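# In Defense of the Middle Hook

Every home I have ever lived in has had a place for clean clothes and a place for dirty clothes, and none has had a place for the sweater I wore for two hours at dinner.

I bring this up as a person of middle age who has given it more thought than it deserves. The sweater isn't dirty. I sat in it. I ate soup, carefully. But it isn't clean either, in the sense that I would feel a small, private shame folding it back into the pile with the others, who have been good and stayed home. So it goes on the chair. It has always gone on the chair. My parents had a chair, and their bedroom was otherwise so tidy that you could have performed surgery in there, provided the patient didn't need to sit down.

My position, which I will now defend at length, is that the chair is a design failure that we have been talked into treating as a character flaw. Furniture makers have known about the twice-worn sweater for as long as there have been sweaters, and they have responded by selling us more drawers.

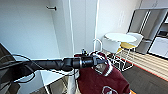 Wash it or put it away, a reader wrote to me the last time I raised the subject in print, and went on to say that there was no third kind of laundry, that people who believed in a third kind of laundry generally had a third kind of everything, and that I should see what the floor of my car looked like before writing another word.

I did go and look at the car. I won't be reporting on the car.

But the letter stayed with me, since it put the opposing view so cleanly. There are people who believe the world comes in two bins. They are often very successful. They answer mail on the day it arrives, and they own one pair of scissors and know where it is. I admire them the way I admire people who swim in lakes in March. What I can't accept is that their system is the natural one and mine is a falling away from it.

Take the first half of the advice. Washing a wool sweater after every wearing is a fine way to end up with a wool sweater for a doll. The care label on my favorite one contains so many warnings that I have come to think of it as a letter from a worried aunt. Cold water, no wringing, dry flat, away from sun, away from heat, away from anyone who might look at it funny. Doing this properly takes an evening and every towel in the house. I am supposed to do it because I had soup?

Then the second half. Put it away. Fine, but away where? If it goes back in the drawer I have lost the information. A week from now I will open that drawer with no idea which sweaters are fresh and which have seen action, and I will be forced to find out by smell, standing in my socks at 7 a.m. with my face in the knitwear. That is what the two-bin people are asking for, whether they know it or not.

The chair, for all its faults, keeps records. What is on top was worn last. What is on the bottom was worn in some earlier season of my life, possibly to a job interview. You can dig down through it like a riverbank.

## What the stores think we need

Some time ago my old wardrobe lost a door, and I went shopping for another one. I began at Dalgleish, which is the kind of store where the beds have more pillows than I have relatives. The salesman asked what I was looking for and I told him I wanted something with a place for clothes that were in between. He thought about it. Then he showed me a jewelry tray.

It was a good tray. It was lined in something soft, and it slid out without a sound. There was also a rack for neckties, a pull-out mirror, and a shelf that lit up when you came near it, like a nervous dog. The whole thing was 80 inches wide and could have slept a family. At no point in those 80 inches had anyone allowed for the possibility that a person might take off a cardigan with plans to put it back on.

I tried Fledodier next, which is cheaper and has a cafeteria. The wardrobes at Fledodier come flat in boxes and are named after what I assume are fishing villages. I picked out one for $366, which seemed like a lot for something I would have to finish making myself, and I stood in front of it with the doors open for a good long while, trying to picture my life in it. Shelf, shelf, rod, drawer. Two bins again. Clean goes in here, and dirty was somebody else's department, over past the lamps.

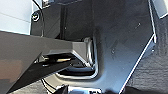 What I want is so small that it embarrasses me to ask. I want hooks. I don't mean the one hook on the back of the bathroom door, which has been holding the same robe since the robe was new. I mean hooks inside the wardrobe, with some space around them, at the height of a human shoulder, where a shirt can hang by its collar for a night and think about what it has done.

A hook asks nothing of you. A hanger has to be found, and untangled from its friends, and threaded through the neck of the garment from below unless you want to stretch the collar, and then the shoulders slide off it anyway. I have timed myself folding a sweater the correct way, from a video, and it took longer than putting on shoes. Hanging one on a hook takes as long as dropping it on a chair. That is the whole contest. Any system that is slower than the chair will lose to the chair, and it will lose by the end of the first week, around bedtime.

The people who design for hotels seem to know this and not care. I stayed in a hotel in Ovalton one June that had 44 different controls for the lights, or so it felt at midnight, and hangers that couldn't be removed from the rod. Think about the view of mankind behind that hanger. They would trust me with the minibar and the white towels, and they wouldn't trust me with a bent piece of wood. I put my jacket on the chair, of course. The hotel had supplied a very nice one, and I believe they knew exactly what it was for.

Schools used to understand. A kindergarten is mostly hooks. You walk in, you find yours, you hang up everything that was on you, and then you get on with your morning. The coat isn't clean or dirty at that age. It's just yours and you'll need it later. Somewhere around second grade they take the hooks away and give you a locker, and I think a lot of what went wrong in my own habits can be traced to that locker, though I admit I have also blamed it for my handwriting. 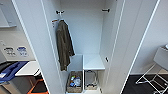 ## A few objections

I have been making this case at dinners for years, and I know how it gets answered.

The first answer is that hooks look messy. They do. A row of hooks with a week of clothes on it looks like a coatroom during a fire drill. But put the hooks behind a door and the mess becomes a matter between you and the door. We allow this for brooms. We allow it for the vacuum cleaner, the ironing board and the bag full of other bags.

The second is that hooks are bad for clothes. They leave a little bump in the fabric, up near the neck, as if a bird had been sitting in there. I grant the bump. I would only ask that it be compared with what happens on the chair, where my good pants spent most of last winter under a bathrobe and came out creased in a pattern I have not been able to iron away or explain.

The third answer is moral, and it is the one I lose sleep over. It says that if you give people a place for the in-between things, they will have more in-between things. Build the hook and they will fill it. I suspect this is true. I moved once to a place in Flatby with a mudroom, and within a month I owned mud boots, and I have never farmed. It's entirely possible that with enough hooks I would stop doing laundry at all, and simply rotate the same few shirts from one to the next until the city sent someone.

Still, I don't think you can run a bedroom on suspicion. People are going to take off a sweater they mean to wear again. They did it before there were closets and they'll do it tonight. You can plan for that or you can keep buying lit shelves.

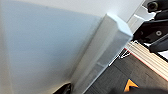
*White against pale blue-gray.*

In the end I bought a wardrobe with no tray, no mirror and very little ambition, and a packet of hooks from the hardware store for the price of lunch. Putting up the first hook took me 20 minutes, most of it spent looking for the pencil. I put it a bit too high. The second one is at the right height, and so they don't match, and guests who open the wrong door tend to mention it.

The chair is still there, I should say. I moved it to the window with the idea that I would sit in it and read. At the moment it has a scarf on it, and a pair of jeans, and the bag the hooks came in.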